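期货展期

期货展期，又称移仓、换月，指期货持有人在合约到期之前平掉手中的近月合约，同时在较远月份建立方向相同、数量相当的头寸，从而把对某一标的的敞口延续下去。期货合约有固定的寿命，而许多人的需求没有：面粉厂年年要买小麦，指数基金天天要跟踪指数，木材商的库存也总有一部分压在仓里。展期把一段段有限的合约接成一条长线，是期货市场里最日常、也最耐看的操作之一。

名称

中文里“展期”“移仓”“换月”三个说法大体通用，细究起来略有侧重。“移仓”多指交易者个人的动作，“换月”常用来形容整个市场的主力合约由一个月份转到另一个月份，“展期”则多见于基金说明书和会计文件。英文一般写作 rollover 或 roll。银行贷款业务里也有“展期”一词，指延长还款期限，与本条目无关。

基本做法

最简单的展期由两笔交易组成。多头持有人卖出即将到期的合约，再买入下一个合约；空头持有人则反过来，先买回近月，再卖出远月。两笔交易如果分开下单，中间哪怕只隔片刻，价格也可能变动，这种风险称为“跛脚风险”。为此，不少交易所提供跨月价差委托，把两条腿捆在一起撮合，成交时只看两个合约之间的差价，绝对价格涨跌多少都不妨碍成交。价差委托是一项相当漂亮的设计：交易者关心的本来就是差价，于是报价直接报差价。

农产品和能源合约通常在进入交割月之前就要完成展期，否则多头可能被要求接收实物。股指期货多采用现金结算，没有仓单和仓库的麻烦，但持仓人若想保持敞口，同样得换到下一个合约。按季度挂牌的股指合约一年有4个到期月，一个长期持仓者每年便要展期4次。

期限结构与展期收益

把同一品种各个月份的价格按到期先后连成一条线，就得到期限结构，也叫远期曲线。曲线向上倾斜，即远月高于近月，称为升水结构；曲线向下倾斜，即远月低于近月，称为贴水结构。展期的妙处和苦处都藏在这条曲线里。

以一份假定的木材合约为例。近月报价400，远月报价404，多头卖出近月、买入远月，接手的合约每单位贵了4。假如现货价格一直不动，远月合约到期时会向现货的400收敛，这4个点便逐渐消耗掉，多头承受的是负的展期收益。换作贴水结构，远月报价396，情形正好相反，价格不动也能慢慢赚到差额。空头的得失与多头相反。

初学者常误以为换月那一刻账户里就亏掉或赚到了差价。换月本身只是按市价卖一份、买一份，除手续费和买卖价差外，账户权益并不因此变化。所谓展期收益，是新合约在其后的持有期内向现货靠拢时一点一点体现出来的。弄懂这一层，再看商品基金的净值曲线，许多疑问会豁然开朗！
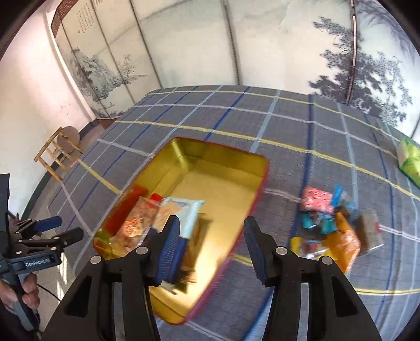
金色内底的金属托盘，左侧放有包装物品，下为灰底格纹桌布。

曲线为何倾斜

持有成本理论给出的解释最为直接。买下现货并存放到将来，要付资金利息、仓储费和保险费，远月价格理应把这些费用算进去，曲线因而向上。黄金便于储存，它的曲线大多数时候平滑得像用尺子画出来的，斜率与利率关系密切。

不过，手里有货有时本身就值钱。炼厂断了原油要停工，饲料厂缺了豆粕会失去客户，库存紧张的时候，买家愿意为眼前的货多付一笔，近月价格就会高过远月。这份隐含的好处叫作“便利收益”。便利收益超过利息和仓储等成本之和，曲线就翻成贴水。股指期货没有仓库，取而代之的是融资利率与成分股股息：利率高于股息率时远月偏高，股息率高于利率时远月偏低，分红集中的几个月份尤其明显。

季节也会把曲线弄得起伏不平。天然气的冬季合约往往高出春季一截，谷物则在新旧作物交替处出现台阶。研究这类品种的人看曲线，很像读一份写满天气、运输和收成的日历，趣味十足。

换月时段

市场上成交量和持仓量最大的合约称为主力合约。到期日临近，资金陆续离开旧合约，新合约的持仓随之增加，两者交错的几天就是换月时段。这段时间跨月价差的成交特别活跃，平日里略显冷清的远月盘口也会变厚，通常是展期成本较低的窗口。拖到最后再动手的人，要面对旧合约日渐稀薄的挂单，一笔不大的委托就可能把价格推开几个价位。

跟踪商品指数的基金大多按公开规则展期，例如在固定的几个交易日内每天移走同等比例的头寸。规则公开，便于投资者核对；可其他交易者也知道它们何时要卖近月、买远月，有可能提前布局，从中赚取差价。为减轻这种影响，后来出现的一些指数把展期日期拉长、错开，或者根据曲线形状挑选展期收益较好的月份，不再一律换到紧邻的合约。

案例：Harkovwood的木材套保

木材加工企业Harkovwood的做法常被用来说明套期保值者怎样看待展期。该企业常年保有一批锯材库存，担心价格下跌，于是在期货上持有空头，规模为40手。它的采购与风控负责人Robel Yilma把展期分成2批进行：前一半在主力合约开始换月时移走，后一半等新合约的持仓超过旧合约之后再移。6月的那次换月正逢升水结构，近月400，远月404，空头卖到了较高的远月价格，展期对企业有利。

Yilma在内部手册里写道：“价差不是用来猜的，先问库存还在不在，再问头寸该不该在。”按这个思路，库存已经售出的部分只平仓、不展期，套保头寸便不会悄悄变成投机头寸。手册还要求在每次换月之后记录实际成交价差与当日结算价差的偏离，供下一次下单时参考。

同业的Rawat走的是另一条路。这家贸易行从一开始就把空头分散在几个不同的到期月里，到期一份，补一份最远的，业内称为“阶梯式”或“条式”套保。它每次移动的数量较小，受单日价差波动的影响也小，代价是远月合约流动性较差，建仓时买卖价差偏宽。与之相对，先把全部头寸集中在近月，再一次次往后滚动的做法叫作“叠式”套保。叠式的好处是流动性充足，弱点在于期限错配：现货义务在远处，期货盈亏却每天结算，曲线形状一旦突变，追加保证金的压力会来得又快又急。

连续合约与数据处理

展期还给历史数据留下了一道有趣的难题。每份合约只存在一段时间，要画一张长期走势图，就得把不同合约的价格接起来。直接拼接最省事，可是在换月那天，图上会出现一个由价差造成的跳空，没有任何持仓者真正赚到或亏掉这一段。

常见的处理办法是差值调整和比例调整。前者把换月日的价差加到全部旧价格上，能够保留以点数计算的盈亏，但回溯得久了，早年的价格可能变成负数。后者用换月日两份合约的价格之比去乘旧价格，保留的是百分比收益，不会出现负价，点数却失去了原来的含义。Kusum数据库同时提供原始、差值调整和比例调整序列；回测软件Vulex则默认采用比例调整，并允许用户自行设定换月的触发条件，比如按持仓量、成交量或者距到期的天数。两套序列算出的均线信号未必相同，引用回测结果时最好写明用的是哪一种。

成本与会计

展期的直接费用包括两条腿的手续费和价差委托的买卖价差。许多交易所对跨月价差收取较低的保证金，理由是两条腿的风险大部分相互抵消，但展期完成后，单边持有的远月头寸仍按普通标准计收。

会计上，旧合约平仓的盈亏在平仓时已经实现。若企业采用套期会计，并且事先在文件中写明展期属于既定的风险管理策略，换月一般不视为套期关系终止，具体处理取决于所适用的准则。税务规定各地差别较大，有的地区按年末市值计税，展期与否影响有限；有的地区以平仓为纳税时点，换月的时机便会影响当年的应税所得。

参见

基差
持有成本
跨期套利
套期保值
远期曲线
主力合约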